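On writing letters again
Posted by Violeta Salinas, 10/6/25
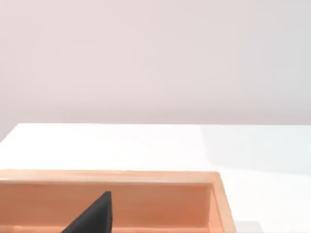

How long should a letter be?

One sheet of paper, written on both sides, is enough for most letters. In my handwriting this makes 300 words, and a friend can read it while the kettle boils.

I begin with this question because it is the one I receive most, after I mentioned in my last post that I write letters by hand. I didn't expect that people would be interested. I will try to answer the other questions too, but first I want to tell how it started.

When I moved to Vondcombe my English was good enough for the office and not good enough for friendship. At work I had my words ready. In the evening, on the telephone with people from the language course, I was always one sentence behind. Somebody made a joke, I prepared my reply, and when the reply was ready they were already speaking of the trains.

Then Trinidad Ojeda, who had been my neighbour for many years before I left, sent me a letter. It was a real one, four pages, with a stamp that was put on a little crooked. She wrote about her knees, about the new owner of the bakery whom she doesn't trust, and about a film which she had not finished watching. There was no news in it that I needed. I read it on the stairs with my coat on, and afterwards I read it again in the kitchen.

I answered her in Spanish, of course. But in the same week I wrote also to Rasmus Sproģis, from the language course, who had gone to live in Remholm. This one had to be in English, because it is the only language we share and neither of us got it from our mother. I wrote it with a dictionary, very slowly. It took me a whole evening. He answered after 7 weeks, when I had given up, and his first line was an apology and his second line was a question about the word "quite", which he hates. I have now all his letters in a shoe box. The word "quite" is in nearly every one.

What I like in a letter is that I am allowed to be slow. I can stop before a word and walk through the flat and come back to it. The other person doesn't see me doing this. They receive only the sentence, with maybe one crossing-out. I don't copy my letters clean any more. In the beginning I did, and they became stiff, like a letter to the bank.

Now some practical things, for those who asked.

Paper. I use ordinary paper for the everyday letters. For a birthday I buy a pad from Baird, the small shop behind the station, where they let you try a corner with your own pen before you pay. Thin paper is nice for sending abroad, but the ink comes through and you can use one side only, so I am not sure that anything is saved.

Pen. I had a bottle of Trarketti ink as a present and I used it to the end, a dark green which my aunt found difficult to read. Now I use a black ballpoint and I am happy. Please don't wait for a good pen before you begin.

What to write. This is where most people stop, I think. They believe that something must have happened. My advice is to begin with where you are sitting and what you can hear. After two lines of this you will remember something. I have written about a broken boiler, about a dream with a horse, about the correct way to say "Worcester". Joaquín Navarrete, a cousin of mine, writes me only about football, and I don't follow football, but I wait for these letters as for the others. He is so angry with the goalkeeper!

How often. I tried to make a rule, a letter on the first day of every month, and it was a bad rule. It became homework. Now I write when the last letter has been lying on my desk long enough that it makes me a bit ashamed. With some people this is a week and with some people it is until November.

Do I keep copies? I don't, and sometimes I regret it. It happens that a person answers a question I can't remember asking. Renato Saavedra once wrote to me, "As for the third one, I would choose the blue." I have no idea what the third one was. I thanked him for his opinion.

Last winter I wanted to know how many letters I had received since I came here, so I took out the shoe box and counted. There were 68. I had thought it would be fewer. More than half were from Trinidad, and I put them in order by the postmarks, where I could read the postmarks. In the early ones she asks every time if I am eating. Later she stops asking this, and starts to ask what I am cooking.

I know that a letter is expensive now. The stamp alone costs more than a coffee did when I was a student, and a letter can get lost; 3 of mine have never arrived anywhere, as far as I know. One of them was my best, naturally, with a long part about my father and his bicycle. I tried to write it a second time and it didn't come. I sent Trinidad a postcard instead and told her on the telephone.

My English is better today, and I can follow the jokes in the evening, or I laugh at the right moment, anyway. I thought that I would stop with the letters when this happened. But there is one for Rasmus half done beside me now. I have written him about the rain and about my new shoes, and I still have to explain him the difference between "quite good" and "quite excellent". I asked a colleague about it this morning and she couldn't explain it either, so I will send him her answer and he can be angry with both of us.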